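Home > Community help > Shared spaces and workrooms > Layout

Moving into one big open room, where do we put the tables so people can still get to the door?

Posted by Horațiu Grecu, Urnthorpe
18 replies hidden, showing best 3

Hi all. Quick one as I've got to get a plan to the landlord by July and have done nothing.

We're moving out of two small rooms over the Dornarden and into one big ground floor unit. 1,300 square feet. One set of glass doors at the front and that's the only way in for people and deliveries both. Back door exists but its the fire exit and leads to a yard with bins so nobody is to use it day to day.

What we've got to fit in:
long worktables, the heavy sort, we won't want to shift them twice
a round table or two for sitting, eating, talking to visitors
folding tables for when there's a lot on
boxes. always boxes
kit on wheels that needs to live somewhere

My first thought was long tables down both walls and leave the middle clear. My business partner wants them across the room. Neither of us has done this before. Last place you just put the desk where it fitted.

Also cables. Floor sockets are only along one side. How do you lot stop people going over them?

Budget is 2,000 all in, and that has to cover a mat and some sort of shelving so not a lot left for clever stuff. Ta.

Thanakorn Paisan
Marked helpful by poster

Did the same move two years back, ground floor, glass front, so will just tell you what I'd do.

Walk the room first. Masking tape on the floor, tape out every table at full size, then tape the chair behind it PULLED OUT not tucked in. Everyone forgets the chair. Then walk from the door to the far end carrying the biggest box you own. If you have to turn sideways anywhere move the tape.

Long tables along the walls sounds tidy but you lose one side of each table. Fine for desks, rubbish for anything where two people need to work on the same thing from opposite sides. Pull it off the wall and you can use both. A slant is fine too, doesn't have to be square to anything. Picture of the kind of room I mean, long table going diagonally through the middle, sitting area nearer, glass doors over to the left.
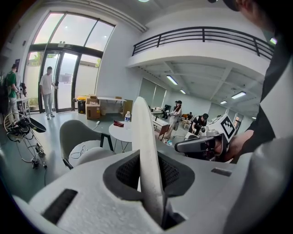
1. Doors first

Keep the bit inside the doors clear. I mean properly clear, a good couple of strides in. It's the first place boxes get dumped because whoever carried them in has had enough by then. Ours filled up in a week. Decide where the deliveries go and put a folding table there, boxes go on it or next to it, off to the side of the doors. Bin near there as well, you'll be unpacking and want somewhere for the tape and plastic.

Check which way your doors swing before you tape anything. Ours open inwards, found that out with a table already built.

2. Round table near the light

Put the sitting table where the daylight is but not in the line between the door and the worktables. Round is better than square in an open room, no corners to catch your hip on. One decent padded chair gets used more than four bad ones. Water bottles and lunch stay on that table, not on the long ones. Took a while for that to stick with our lot, had to put a sign up.

3. Cables

Run them along the edge of the table, not across the floor, clip them up under the top. Where one has to cross the floor get the rubber cover strips, the ones with sloped sides. Don't use gaffer, it goes gummy in the summer and takes the floor paint with it. Thin white leads under chairs are the worst for it, chair leg lands on them and you don't notice till they stop working. Wind up the spare and velcro it to the table leg.

Since your sockets are down one side, the table that needs power goes nearest that side. Obvious but we got it wrong.

4. Wheeled kit

Give each thing a parking spot, tape a box on the floor for it. Anything with loops or wires sticking out goes against a wall with the leads hooked up on itself. If it hasn't got a spot it ends up in the walkway, every time.

Money wise, spend on the mat and the cable covers first, shelving second hand. Office clearance places are full of it.

Phí
Reply

agree with most of the above but wouldnt do the diagonal. looks good till you want to add a second table and then theres a useless triangle at each end. straight down the middle, leave the same gap both sides.

also glass doors = hot in the afternoon if they face west. get a blind quoted before you move in, not after. we're on our second summer without one

Drosanier
Reply

Ask the landlord about the fire exit before you finalise anything. They may want a set width kept all the way from the front to it and that'll decide where the tables go for you. Ask for it in writing.

And stick the doors with something at eye level, couple of strips or your logo. Clear glass and people carrying things don't mix.

Horațiu Grecu
Original poster

Brilliant thanks everyone. Taping it out tomorrow 8am before the painters get in. Doors do open inwards, just went and checked, so glad I asked. Will see about the fire exit width, hadnt thought of that at all. Partner is very pleased about the tables being off the wall so I'll be hearing about that for a bit.

Thanakorn, which size cover strips did you get, the one channel or the 2?

Thanakorn Paisan

2 channel. Get more length than you think, they don't join neatly if you buy a different make later.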